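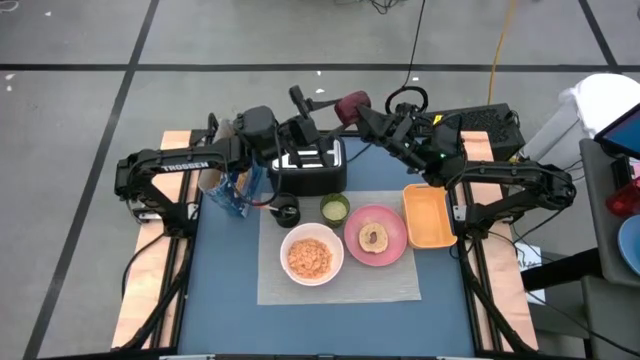 Trí Vi
Staff writer, Brollura

Cường Bùi has eaten breakfast off a placemat for 32 years, and he'd like you to try it too. "My mother put one down for each of us before school," he told me, pouring tea at the long counter of Tô, the little shop where he sells bowls, cups and table linens. "You could be late, you could be crying about a math test, but you sat down at your placemat."

I had come to ask him about his morning table workshops, which he started in February and which now fill up to 12 seats at a time. I expected a lecture on matching dishes. What I got was a long and very happy conversation about cereal!

"People think a nice breakfast has to be cooked," he said. "A bowl of cereal and half a toasted bagel is a nice breakfast, if it has somewhere to sit." He likes a woven mat in light grey, with the white bowl toward the front and the bagel on a round plate to its right — pink, if you have one, and he feels strongly that you should. Small cups go at the back, where a sleeve won't catch them.

What about the box? My own family has argued over this for years, so I had to ask. "Leave it out," he said right away. "It's blue, it's cheerful, somebody is going to want more." The toaster can stay too, as long as it's behind the mat and you can still reach the slots.

He is less relaxed about color. Orange cereal belongs in a white bowl, he says, and he once talked a customer out of an orange one she had already carried to the register. (She came back later and bought it anyway, and he wrapped it for her with good grace.)

Before I left he sold me 2 placemats, and I went home and ate my toast at the table.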